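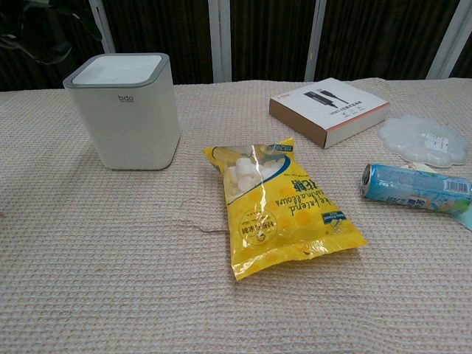 I've been reading the small print on package sizes again, and I don't believe the word "new" anymore. Every time a box gets a new look at the Pameck on my side of Marnosden, the weight has gone down. In January the crackers I buy went from 24 to 22 per sleeve, same price, bigger picture of a cracker. Even a yellow bag of marshmallows with a clear window at one end doesn't convince me much, as a window shows me what kind of thing I'm buying and very little about how much of it.

The store says unit prices solve all this. Do they? I went down one aisle with a pencil and found 9 shelf tags that gave the price per ounce for one brand and per piece for the one beside it. Try comparing those with a cart behind you. I wrote to customer service and got back a reply thanking me for my "passion."

Then there's the loyalty card. I had 851 points on mine, which I was told was a lot. It came to roughly two dollars off, on selected items, and coffee wasn't selected.

A reader wrote in to say Erko is better. Maybe. I went once and the tags were easier to read, but the Jacquet jam I like was a smaller jar there too. I'm keeping my old receipts in a shoebox for now and will check the crackers again next month.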